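Bag of bags, and other April problems

Quick one tonight, I have maybe an hour before the dryer buzzes and I promised I'd write this up.

So. The paper bags. If you've been reading a while you know the gap between our fridge and the wall, and you know what lives in it. Or you can guess. I pulled everything out last week and counted, becuase I wanted a number to be ashamed of. 122 paper bags. Handles, no handles, the little ones from the pharmacy, one so old the store on it closed before we moved in.

Amrit's position is that bags are useful. Amrit Arsenault, defender of bags. And fine, they are useful! We use maybe two a week. Do the math on 122 and get back to me.

New rule, which has held for 8 days now: one bag full of bags. Standing up, in the bottom of the pantry, and when it's full it's full. Anything with a torn handle goes straight to recycling. Anything that smells like takeout, same. No trial, no appeal.

Then the trays. I didn't set out to do the trays but they were behind the bags, so. We own too many trays for people who eat on the couch. The big dark one from Skornness went to my sister, who has asked for it twice. The bamboo one had split along the bottom and I'd been pretending it hadn't. What's left is the strawberry one, cream with a dark rim, and I will not be taking questions on the strawberry one. It's cheerful. It wipes clean. It fits across the arm of the chair if you don't breathe much.

What I want the tray for now is a landing pad. Groceries come in, the bag gets emptied onto the tray, the tray goes to wherever the stuff lives. One trip. Before this it was bag on the counter, three things out, phone rings, bag still on the counter at ten at night with the yogurt in it. (Twice in March. Good yogurt, too.) 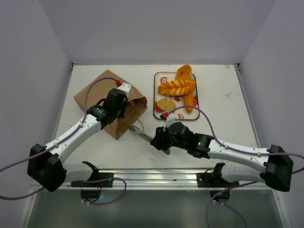 Tongs next, and then I'll stop. I had four pairs. Four! The long Griltar ones for the grill, which Amrit won't let go of and okay, he does the grilling. A silicone-tipped pair that had gone a bit gummy. A tiny pair I think is meant for sugar cubes, and we have never owned a sugar cube. And the plain metal ones, which do everything. Pasta, bacon, getting toast out when it's jammed (unplug it first, yes mom), fishing the lid of something out from behind the something else.

Also good for bags, by the way. When there's one last lemon at the bottom of a deep paper bag and you don't want to put your whole arm in there. I felt silly the first time. I do not feel silly any more.

So plain metal ones in the drawer, Griltar ones on the hook outside, the other two in the donate box. Well, the sugar ones in the donate box. The gummy ones in the trash.

Where things ended up, for those who asked last time --

Drawer by the stove: tongs, two wooden spoons, the good spatula, the peeler. That's it. It closes now.

Pantry floor: bag of bags, onions, the big rice.

Side of the fridge: nothing. I keep going and looking at it. There was a magnet back there from Estach, from the trip with the rain, and a birthday candle, and a coupon that expired ages ago. I kept the magnet.

Top of the fridge: we're not talking about the top of the fridge.

I did price out one of those slim rolling carts for the gap, and the one I liked was $286, and I closed the tab so fast. For a cart! To hold bags! The hardware place on Lévesque has a wire thing for $18 which I may go look at, but I'm also sort of enjoying the gap being a gap. You can get the broom in there. Might just be the broom's spot now.

A couple people asked about plastic bags, and whether those get their own bag. They do, it's a small one, it hangs inside the pantry door. I haven't counted those. Don't make me count those.

And to whoever wrote in about folding the paper ones flat along the original creases -- thank you, you were right, it takes five seconds and you fit about twice as many. I'd been sort of wadding them. The handles are the annoying part, the twisted paper ones never lie down, so I tuck them inside the mouth before I fold. If you have a better way tell me in the comments. Somebody suggested cutting them off but then what's the point of a bag with handles.

Next up is either the mug shelf or the box of cables in the hall closet. Leaning mugs. Cables need a whole Saturday and possibly a drink, and Amrit has to be there because half of them are his and he'll say he needs them, and about two of those he'll be right. Mugs I can do on my own in one evening with the radio on. I'd like to get down to a single row so they stop chipping eachother.

Dryer's going. Towels. Bye.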